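Civell on licence conditions, table counts and the road outside

Civell expects to hear this spring whether its application for a small casino in Brernura will go to a full hearing. The company's development manager agreed to speak on condition of not being named, as the application is still before the regulator. We met on Sun 4 April at the firm's site office.

The proposal is modest by the standards of the sector. It covers 238 electronic gaming machines and 30 tables on one gaming floor, with a restaurant on the level above and no hotel. "We modelled a hotel and took it out," the manager said. "The room revenue didn't cover the extra parking the town plan would have required."

The machine count drew most of the objections in the first round of submissions. Civell had asked for a higher number, then cut it in January after the economic impact report was returned with questions. The manager described the revision as arithmetic. "The catchment figure in the first report included people who already drive to the coast to play. We took them out and the floor got smaller. The tables stayed where they were."

Table games need more staff per square metre than machines, and the manager said the wage line is the largest item in the operating budget. Dealers would be trained on site before opening. Training would run in two intakes, with each dealer certified on at least two games before being rostered.
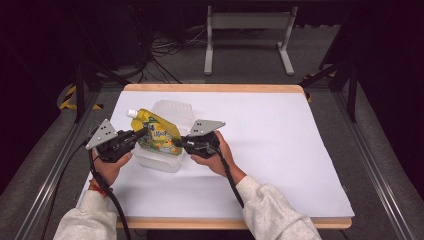
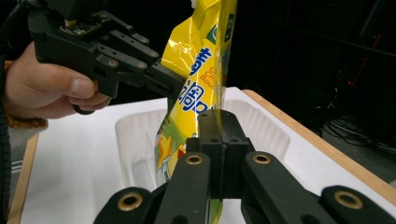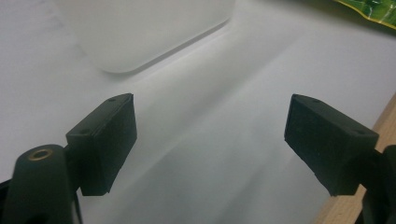
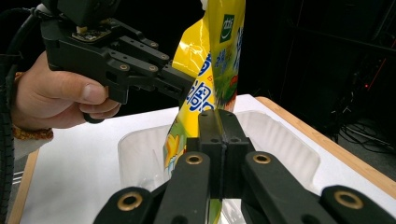 Systems and monitoring

Civell has chosen Zastora to supply the central monitoring system, which records every machine's turnover and reports faults to the regulator. The contract is conditional on the licence. The manager said the choice came down to the reporting interval and the cost of spare parts.

"Everyone's system counts the money correctly – it has to, or it doesn't get approved. What we looked at was how long a machine is off the floor when a board fails."

Player accounts will be kept on a separate server. Limits set by a player take effect at once if they are lower than the old limit, and after a waiting period if they are higher. Asked whether limits should be compulsory, the manager was careful. "If it's made a condition, we'll build it in. The software already does it. We haven't asked for it and we haven't argued against it."

The self-exclusion register would be checked at the door. The manager confirmed that everyone entering the gaming floor would show identification, including restaurant customers who use the inside stairs.

Traffic and the building

Van Acker is the builder named in the application. Its drawings put the loading dock on the north side, away from the houses, with deliveries barred overnight. The council's engineers have asked for a turning lane on the main road, and the two sides disagree over who pays for moving the stormwater drain beneath it.

"We'll pay for the lane," the manager said. "The drain was due for replacement anyway, and we think the cost should be shared. That's the only item still open with the council."

The local levy would be set as a share of net gaming revenue and paid each quarter. Civell has not published its forecast. The manager would say only that construction is expected to cost over $30 million, excluding the road work, and that finance is in place subject to the licence.

If the application goes to a hearing, submissions will reopen for written comment. The manager does not expect the numbers to change again. "If they cut the machines further, we'd have to redraw the floor, and then we're back at the start of the building approval."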